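Starkon School for Physics Students, Drinau
Handout 4: How we measure the lifetime of the muon
Lecturer: R. Antunes
Version of March 2020

1. Before you start

In the previous handout we have seen how charged particles lose energy when they go through matter. You will need the formula for the energy loss again in section 3, so please keep it near you. The exercise with the lifetime is done in pairs, and each pair writes one report.

The muon is the heavier relative of the electron. It has the same electric charge, but its mass is over 200 times bigger. It is not stable. In most cases it decays into an electron and two neutrinos, and the mean lifetime of this process is close to 2.2 microseconds. This is very long for an unstable particle, and for this reason we can measure it with simple electronics.
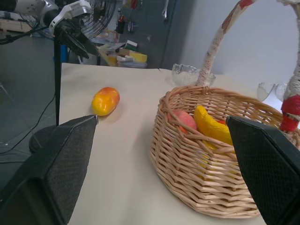 The number of muons which are still alive after a time t follows the exponential law:

N(t) = N(0) exp(–t/τ)

Here τ is the mean lifetime. Students often mix it up with the half-life. The half-life is shorter by a factor ln 2, that is 0.693. Please write clearly in your report which one you use.

An important property of this law is that the muon has no memory. If a muon has already lived for one microsecond, the probability that it decays in the next one is the same as at the beginning. Therefore it does not matter that our muons were born high in the atmosphere and we do not know when. We start the clock when the muon stops in the detector, and the slope of the curve comes out the same.

2. The detector

We use one block of plastic scintillator with one photomultiplier, which is read by the Honetti counter board. When a muon enters the block and stops there, it gives a first flash of light. When it decays, the electron gives a second flash. The board stores the time between the two.

Most muons do not stop. They cross the block and give only one flash, and the board throws these events away after 13 microseconds. Do not be surprised that the rate of good events is so low. In the run of last December the group collected 3,000 pairs of flashes, and this was enough for a decent fit. 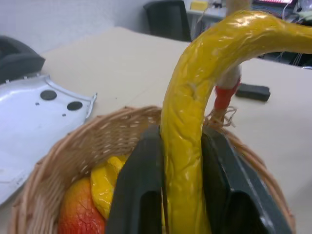

The high voltage must be set before the light cover is closed – but switched on only after it. A photomultiplier under voltage which sees the light of the room can be damaged in a moment.

3. Background and corrections

Sometimes two different muons pass through the block one shortly after the other, and the board takes them for one muon and its electron. These accidental pairs are spread almost evenly in time. In the histogram they appear as a flat floor, and you must add a constant to the fit function:

f(t) = A exp(–t/τ) + B

Leave out the first 100 nanoseconds of the histogram. In this region the photomultiplier produces after-pulses, and they have nothing to do with decays.

There is one more effect. Negative muons can be captured by the carbon nuclei of the plastic, so they disappear a little faster than the positive ones. What you measure is a mixture of both, and your result will normally be slightly lower than the value for the free muon. 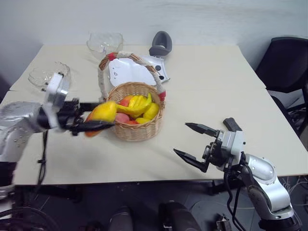
4. Questions for the report

Fit the histogram two times, once with B free and once with B = 0. How much does τ change, and in which direction?

Estimate the statistical error of τ from the number of events, and compare it with the error which the fit program gives you.

A muon with an energy of 4 GeV is produced at a height of 15 km. Calculate the time of flight in the frame of the Earth and in the frame of the muon. You may neglect the energy loss in the first calculation – then put it in, with the formula from handout 3.

The reports are handed in at the Starkon office, on paper, with the histogram attached.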